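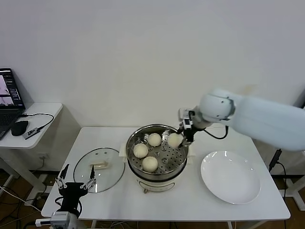 Steamed buns going soggy underneath in an electric steamer

Posted by BitidthorpeBev, 5 Apr 2019
Filed under: Small appliances, Steaming and boiling

Hello all, I hope someone can put me right. I was given an electric steamer in January, one of the round ones with a cream base, a steel top half and a tray full of little holes, and I've been using it nearly every weekend for those plain white steamed buns. I do love them. My daughter got me started after we had some at a café on holiday, and now I can't walk past the chilled cabinet without picking up a packet.

My trouble is that they come out with wet bottoms. The tops look lovely, nice and smooth, but when I turn one over there is a pale, gluey patch, and half the time it has stuck to the tray and left a bit of itself behind in the holes. I put four in at a time, lid on, knob turned right up, and I leave them for the time it says on the packet. Then I turn it off, have my lid down on the table and a plate ready beside it, and lift them straight across. By the time we sit down the undersides are like paste.

I have tried less water and I have tried more water. I have tried leaving them in longer, and they only got wetter. Is it the steamer, or is it me? I'd also be glad to hear how other people get them off the tray in one piece. I have been using my fingers, and I have the sore thumb to prove it.

Thank you in advance, and sorry for going on.

Oanh Nông

Hello Bev, and don't worry, it isn't you! I have been making and steaming buns since I was small enough to need a stool, and I still get a soggy one now and again if I am rushing. I think you have a few little things going on together, so I'll go through them as I would in my own kitchen.

First, the tray. You need something between the bun and the metal. Squares of baking paper are what I use, cut only a little bigger than the bottom of each bun, so that most of the holes stay open and the steam can come up round the sides. Please don't cover the whole tray with one big sheet, I did that for years and wondered why everything took so long. If you have no paper, a cabbage leaf does very well, and my aunt wouldn't use anything else.

Second, the heat. If yours has a proper knob then you can turn it down, and I would. Get the water boiling first with the lid on, then put the buns in and bring it back to somewhere in the middle. On full, a small steamer like that throws up a great deal of water, and it spits. It ought to be steaming steadily, without rattling the lid. I put 300 ml of water in mine, but yours may be a different depth, so just make sure the water sits well below the tray. If it can bubble up through the holes you will have wet bottoms every time, whatever else you do.

Third, the lid. Glass lids are nice to look through but the water collects on them and runs down. I tie a clean tea towel round mine, with the corners knotted up over the handle so they can't hang down near anything hot. When the time is up, switch off and leave the lid open just a crack for 3 minutes before you take it away altogether. The buns settle and the skin dries a little. If you whip the lid off at once they sometimes wrinkle and sink, which is a shame after all that waiting. When you do lift it, tip it away from you, and then carry it level so the drips don't fall on the buns.

And now the plate — I think this may be half of your problem. A hot bun on a cold flat plate will sweat underneath. Put them on a wire rack for a couple of minutes, or lay a folded cloth on the plate first. If you are carrying them straight to the table, warm the plate.

For lifting, I use wooden tongs from Đỗ, the little grocer's near us, and I hold the bun low down at the sides, very gently, with a twist before the lift. With the paper under them they come away with no fuss at all. Four at once sounds fine as long as they aren't touching, and do leave room for them to swell. If you ever go on to making your own dough, use the smaller size of bun until you know how much they grow in your pot.

Let us know how the next lot turns out, I'd love to hear.

Cullura

Turn the heat down and use paper liners. You can get 100 of them in a pack for not very much, with the holes already punched in. Mine last ages.

Zarnero

I agree with most of what Oanh says, although I've never bothered with the tea towel and mine are all right. I just wipe the inside of the lid once, halfway through, and put it back quickly.

What I would ask is whether you are cooking them from frozen. I had the same gluey patch for months and that was the cause of it, there was frost on the bottoms. Now I take them out of the bag, brush off any ice and give them an extra 2 minutes. Also check whether there's limescale in the base. We have terribly hard water in our part of the world and the old steamer used to boil in fits and starts until I gave it a go with some white vinegar. Rinse it well afterwards or your buns will taste of chip shop.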